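Automation at the Otham works

The Otham works is a furniture factory and repair shop operated by Parry, a maker of bedroom and office storage. It is known within the trade for the gradual introduction of robot arms into its finishing and inspection departments, and for the agreement between the firm and its staff that governed the change. The programme covered the checking of drawers, doors and hinges, the loading of sanding machines, and the packing of small fittings. Cutting, veneering and upholstery were left as they were.

Background

Before automation, every cabinet leaving the works was checked by hand. A checker opened and closed each drawer 50 times, listened for scraping on the runners, and noted any drawer that dropped or stuck. The work was done standing, often with the back bent, as most of the firm's bedside cabinets are low. Complaints of sore wrists and shoulders were common, and checkers were moved to other benches every two hours to limit the strain. The rota was unpopular with the assembly teams, who had to make room for people arriving in the middle of a job.

Parry first considered a fixed test rig, which would have pushed and pulled a drawer along a straight line. A trial rig was built in the maintenance shop but was given up because it had to be reset for each model. The works makes short runs, and a rig that suited a wide chest of drawers in the morning was no use for a bedside cabinet in the afternoon.

Introduction of the arms

The first arm was installed in May, in a former timber store next to the assembly hall. Three more followed, making 4 in all. The software that plans their movements was supplied by Gisedik, and the training of staff was carried out by a smaller firm, Porkolico, which had earlier worked with bakeries and laundries.

New tasks are prepared in simulation before they are tried on the floor. A model of the cabinet is placed in a simulated room and the arm is made to approach the handle, close on it, and move the drawer through its travel. Handles have proved the hardest part. A plain knob can be gripped from several directions, but a bar or loop handle leaves little room for the fingers, and an arm that comes in at the wrong angle will knock the front panel. 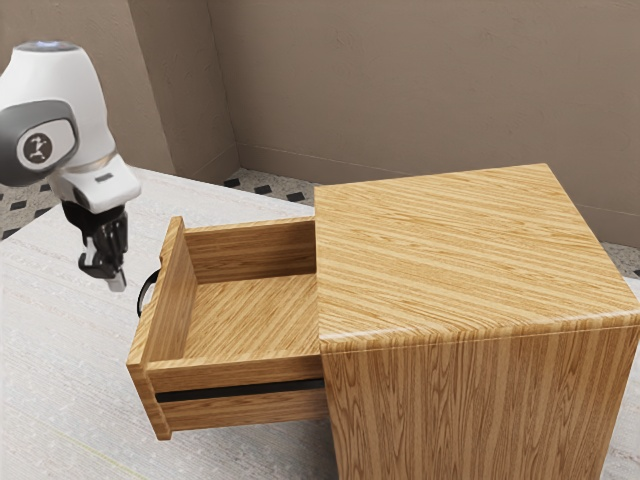 Changes to a handle are therefore reported to the programming bench before a model goes into production. Under the earlier arrangement the design office told only the buyers, and checkers learned of a new handle when the first cabinet reached them. Gwilym Maddocks, who was head of assembly during the change, later described this as the most useful result of the whole programme, as it brought the design office into regular contact with the shop floor.

Effect on jobs

The agreement signed at the works stated that no checker would be dismissed as a result of automation. It did not protect the number of posts. When checkers retired or moved away they were not replaced, and the department became smaller over the following years. Those who stayed were offered training as cell operators, a grade that had not existed before and which was paid at the same rate as a machine setter.

A cell operator looks after two arms. The job consists of setting out cabinets, starting the test, reading the results and deciding what to do with any piece that fails. The last of these has stayed a human decision. The arm can record that a drawer needed more force than usual, but it does not say whether the runner is bent, the side has swollen or a screw has been left proud. Operators still pull the drawer by hand to find out.

Not all staff took up the training. Several of the older checkers asked to go to the repair shop, where returned furniture is stripped and mended and no arms are used -- a move the firm had not planned for but allowed. The repair shop gained a good deal of experience from this, and it now takes most of the apprentices in their first year.

Criticism

The programme has been criticised from two sides. Some in management held that it was slow, and that the time spent on simulation could not be justified for a works of this size. Staff representatives, among them Eluned Craddock, argued that the operators' work had become lonely. Checkers had stood side by side at a long bench and talked through the shift, while operators were placed at either end of the old timber store with guarding between them. The layout was changed in December 2022, when the desks were brought together by the door.

There was also disagreement over the test records. These show the time at which each cabinet is set out, and so give a fairly close account of how fast an operator is working. After a dispute the firm agreed that the records would be used for faults only, and that names would be removed from them before they left the department.

Later use

The same method has since been applied to cupboard doors and to folding tables. An attempt to use it for checking upholstered stools was dropped, and that work is still done by hand.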